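4. Setting up an audio book in Clireck

These steps are for authors of essays and commentary who want to read their own book aloud. Install Clireck before you begin.

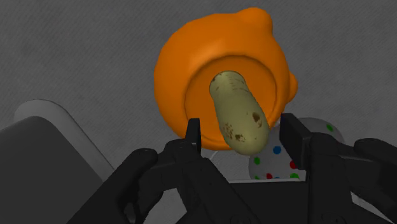
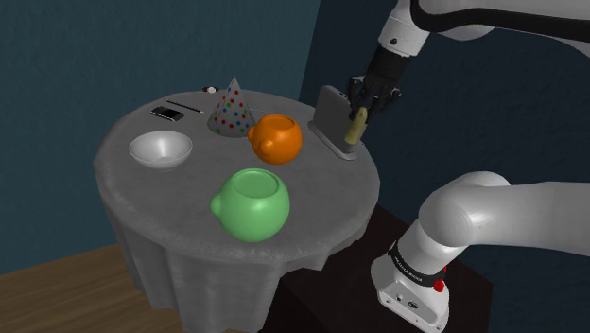

Maja Stępień
Documentation Editor, Drulteo

1. Open your manuscript and choose Narration.
2. Select the chapters. One chapter can have up to 68 audio parts.
3. Set the pause between essays to 2 seconds.
4. Press Record and read the title first — the player needs it for the menu.

Note: Footnotes are not read. If a joke is in the footnote, move it into the main text.

Caution: Do not rename a chapter during recording. The parts you already saved will lose their order.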